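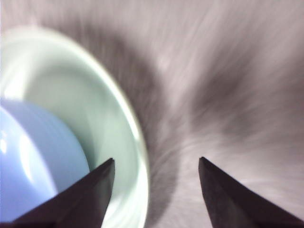

A light blue ball in a mint-green bowl on a gray surface.

Search this site Enter keywords Go

Sengate bowl sets cleared for nursery rooms after surface and rim checks

19th September — The Sengate play bowl, a one-piece bowl sold with a single ball for sorting and drop games, has passed the shop checks required for use in nursery rooms and will ship to care centers in the Jurkano area before the end of the month. The first order covers 561 sets. A second order of 922 sets is on hold until the centers report on wear.

The checks were run by Pagano, a small test shop that handles toys and tableware for local buyers. Its report lists rim thickness, edge radius, color fastness and grip on a flat surface. Rim thickness was measured at six points on each sample bowl and stayed within the limit set by the buyer. No sharp edges or mold lines were recorded.

Assunta Cocco, who signed the report, said the first samples, received in May, were sent back over the base. "The bowl slid when a ball was dropped in from the side," she said. "The maker cut a shallow ring under the base and the slide distance came down. We tested on two table coverings and on bare board."

The ball was tested apart from the bowl. It is too large to pass through the small-parts gauge, and the surface coating held after repeated wiping with a mild soap solution. Pagano ran around 2000 drops from table height onto a hard floor. The report notes light scuffing on the ball and no cracks.

Color was the other open point. Buyers had asked for a pale bowl and a ball in a different shade, so that a child can tell the two apart against a plain table. The green of the bowl shifted slightly under the lamp test but stayed within the agreed range. The blue showed no measurable change.

Cleaning instructions have been rewritten. The bowl may go in the top rack of a dishwasher. The ball is to be washed by hand and air dried — the earlier leaflet gave the same directions for both parts and will be withdrawn.

Urov, which is handling delivery, will pack the sets six to a carton with one leaflet per carton. Centers that took part in the May trial should return their old bowls with the driver. Replacement balls can be ordered separately under the same part number with the suffix B.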